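Search reviews Enter keyword
July 2021
By Ginette Besnard

Onier peel-and-stick wallpaper paste remover, 700 ml. I bought it in March to undo a hallway, and the hallway put up a fight. The spray smells of oranges and regret, but it softens old paste in 15 minutes – the label promises less.
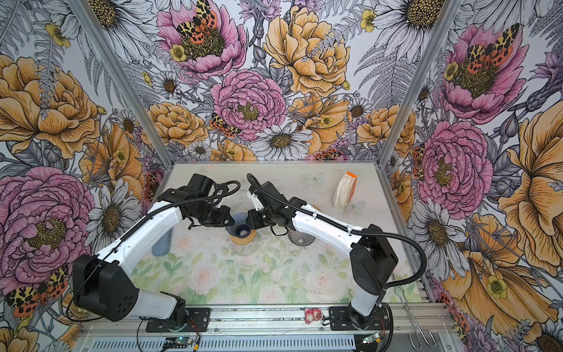
Peonies, daisies and tiger moths: a busy pattern.

The trigger leaks down your wrist. The scraper in the lid is a joke, so use your own. Three stars, and I'd buy it again, grumbling.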